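Setting up the Sesoro cell again, this time in the simulator first

I moved the single-arm cell to the other end of the shop in December and then spent most of the month getting it back to where it had been. The move itself took an afternoon. Everything after that was setup, and I'm writing it down so that the next time I do it I have something better than the back of a parts bag to read from.

The cell is one arm on a post, a Sesoro, with a Pando controller on the shelf underneath and the Avden software on the PC. It picks small mixed objects off the top of a cabinet and puts them in a bin. That is all it does. I have had it running for two years and it has been reliable apart from one bad connector.

First the base. The post is bolted to a steel plate and the plate is bolted to the floor, and the floor at the new end slopes. I shimmed two corners and checked it with a machinist's level, then checked it again the next morning and it had settled. I re-shimmed, tightened the anchors in a cross pattern, and left it over a weekend before doing anything else. If you skip the wait you will be calibrating twice. I have done that before.

Then the cables. I ran power on one side of the post and signal on the other, which I didn't do the first time. The old routing had both in one sleeve and I used to get a fault on the second joint every few days. The fault log on the controller holds 102 entries before it starts writing over the old ones, and when I pulled it before the move, 22 of them were that same fault. Since rerouting I have had none. I also put a proper service loop at the shoulder. The old loop was too short and the cable was taking the strain at the connector, so that may have been the real cause. I changed both at once and can't say which one fixed it.

Homing came next. The Sesoro keeps its zero positions in the controller, but they are lost if the backup battery is out for more than a few minutes, and of course I had pulled the battery for the move. Re-homing is slow. You bring each joint to its mark by hand with the brakes released, one joint at a time, and save it before going to the next. Do the wrist last. The marks on the wrist are small and if the elbow is off you end up fighting it. I cleaned the marks with alcohol and went over them with a paint pen, which I should have done when the arm was new.

After homing I did the grease. There are 2 fittings on the shoulder and one on the elbow, and the manual gives an interval in hours that I never hit, so I go by the calendar. A little grease came out dark at the shoulder and then ran clean. I wiped it down and moved the joint through its range at low speed for a while.

The part that changed most is what I do before letting it run on the real cabinet. At the old location I taught the reach positions by jogging the arm around and saving points, and I bent a fingertip doing it. This time I built the layout in Tapia, the simulator, and ran the approach there first. It took me two evenings to model and I would say it was worth it, though I was not so sure of that on the first evening.

The model doesn't have to be pretty. What matters is the height of the cabinet top, how far the post stands from the near edge, and some clutter of different shapes so the planner has something to avoid. I gave it a sphere, a box, a dish and a few odd pieces, and stood a little figure at the far end as a tall, thin thing that would be easy to knock over. Lighting I left at the default.
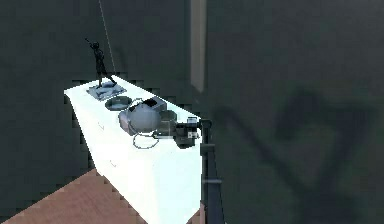

Simulated layout in Tapia, with the arm at the right end of the cabinet and the figure at the far left.

With that loaded I ran the approach 30 times from different start poses. Most were fine. A few came in too low across the cabinet top, and the cause was my own number: I had measured the cabinet height from the floor and the arm height from the top of the steel plate, and forgot the plate. I fixed the offset and the low passes went away. On the real cell that would have been another fingertip.

I also moved the safe height up. The old value cleared the objects I usually put out but not by much, and there's no cost to going higher except a bit of cycle time — I have never been in a hurry with this machine.

Then the real thing, on a Friday evening, at ten percent speed with my hand on the stop. I ran it with nothing on the cabinet first, then with one foam block, then with the normal mix. It went a little wide at the far end of the reach. I put that down to the shims and adjusted the base frame in Avden instead of getting under the plate again. It may not be the right way to do it, but the picks are landing.

Things still on the list: a new backup battery, a cover for the controller fan, and labels on both ends of every cable. I printed the labels before the move and then didn't put them on. They're in the drawer with the paint pen.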